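Viven Household Support
Ticket 254
Category: Kitchen / Dish racks
Product: Fultar dish rack, stainless steel
Status: Closed

Reported problem

Plates lean over in the rack and end up touching. The rims sit against each other and water stays between them. The customer has had the rack for 2 months and says it was fine with the old plates. The trouble started after a new set of printed plates went in with the blue and white ones. Rack stands in the kitchen corner next to the wall.

Customer's first message

"I load it from the left like I always have. The front plate stays up but tilts a little, and the ones behind it bunch together. When I pull one out the next one comes forward with it. I have tried turning the rack around and it made no difference. The plates are 26 cm across, I measured the biggest. Is the rack bent or do I need a different one?"
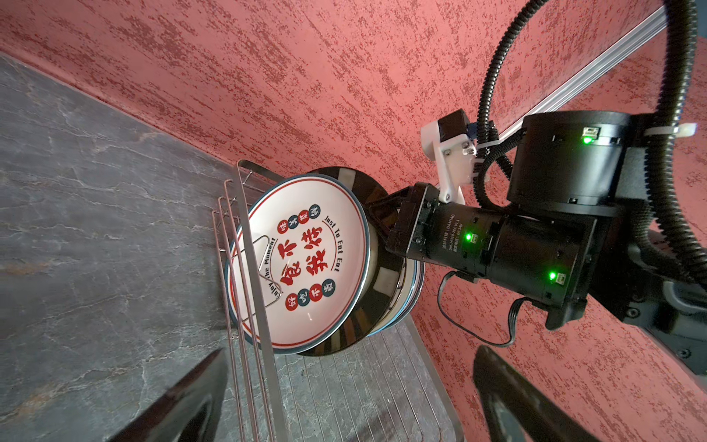
I asked the customer to check three things before we talked about a replacement: whether all the feet touch the counter, whether any wires are bent, and whether the plates are the size the rack is sold for. The product sheet lists plates up to 26 cm, so the size is at the limit but allowed.

Reply from customer, same afternoon

Feet all touch. Wires look straight when checked against a ruler. The rack does not rock when pushed at the corners. The customer also mentioned that the counter was leveled by Steyn when the kitchen was done, so the counter was ruled out.

Steps tried

Step 1. Emptied the rack and wiped down the wires. Reloaded in the same order. No change.

Step 2. Put the deeper plates at the back and the flatter ones in front. Better, but two plates in the middle still touched.

Step 3. Left one slot open between plates. No touching at the rims. The customer said this was fine for a small load but not after a family dinner.

Step 4. Faced all the plates the same way. It came out that some had been going in backward, so two raised foot rings were meeting in the middle and pushing the plates apart at the bottom. With every plate facing the same way the row stood straighter and the full load went in. 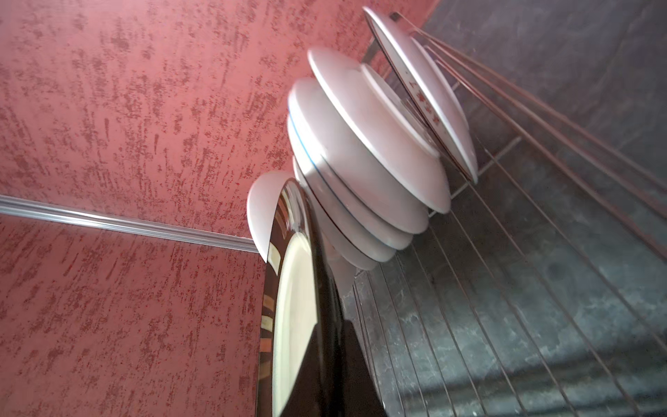

Plates in the wire rack, next to the pink wall.

Result

Step 4 combined with step 2 fixed it. Customer left the plates overnight and reported dry rims in the morning. No replacement sent.

Notes for next time

Ask which way the plates face before asking about bent wires. Ticket from the Dadside store last March had the same complaint and was closed with a new rack, which may not have been needed. The customer asked if a wider wire spacing is sold. Passed to the product desk, no answer yet.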